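OPEN DAY AT LESTAMELL — quick write-up

Sorry this is going in late, newsletter was meant to close last night. Anyway. We went. Good turnout, car park full by the time the second minibus pulled in, so if you were one of the ones walking up from Paterson Road, apologies, we'll sort it next time.

For those who missed the September notice: Lestamell have a workshop out the back of the old Masel building where they teach two-armed robots to do bench jobs. Kitchen and bar things this year. Lemon tea was the theme. Tea bottles, ice, lemons, glasses, all laid out on one table and the arms working over the top of it. Hiu-tung Tsang ran the demo and did most of the talking, and was very patient with us.

First up was the bottle rack, the wire one with the loops. One arm had hold of the rack with the bottles still sitting in it, the other was over at the pink bowl. Much bigger up close than on the flyer, those arms. And a lot more cable.

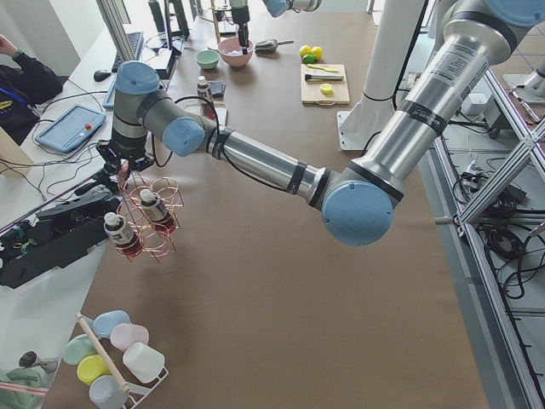
Angus Purves wants it put on record that he could make a lemon tea in 2 minutes with a kettle and a spoon, and that the kettle would not need a safety briefing. Noted, Angus. He also stayed longer than anyone and asked the most questions, so make of that what you will.

Bit of background for the members who like numbers. Hiu-tung said each job gets practised 60 times before they'll show it to visitors, and they've got 2000 practice runs stored up from the year so far. Every run gets watched back by a person. Somebody's whole job! She reckons bottles are harder than they look — smooth caps, weight shifts when the tea moves, and a grip that suits one shape is no good for the next. Glasses worse again. They do a lot of slow moves for that reason and it does get a bit like watching paint dry if you're down the back. Next year more chairs please.

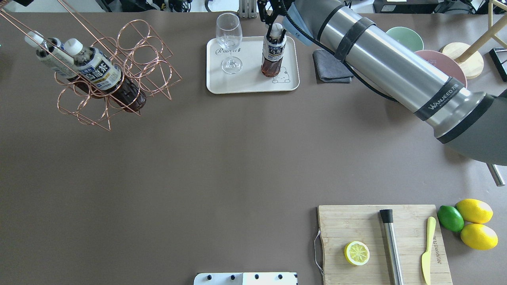 Pouring and serving was what most of us had come for. Hiu-tung explained that the order of jobs isn't fixed, they can start with the glass or the ice or the fruit, and the hard part is keeping two arms out of each others way. Take the tray with Rabbit written on it: the gripper was closed round the top of a tea bottle with an empty wine glass standing right next to it, so not a lot of room for a wobble. I was holding my breath. Colour of the tea was lovely and dark too, proper brew.

Questions afterwards went well over. Someone asked about cleaning (cloths, by hand, by people). Someone asked if it could do a flat white (no). Hendedport, who supply the spare parts, had a table by the door with leaflets, I've a pile left if anybody wants one. There was a sign-up sheet for the hands-on session as well, 31 names on it when I left. They can only take small groups so you might be waiting a while.

Ice was the other job on the list, using a steel scoop. Hiu-tung's least favourite to teach, she told us. Cubes stick together, slide off, end up everywhere except the glass.
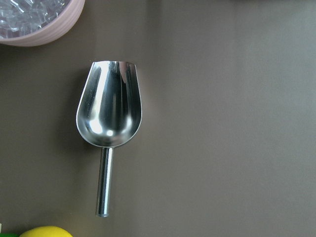

The ice scoop, with the pink bowl of ice beside it.

Thanks to Lestamell for having us and for the sandwiches. If you left a grey umbrella and a pair of reading glasses in the minibus, I've got them at my place. Hands-on dates will go up on the noticeboard once they're confirmed, please dont ring the workshop direct, ring me.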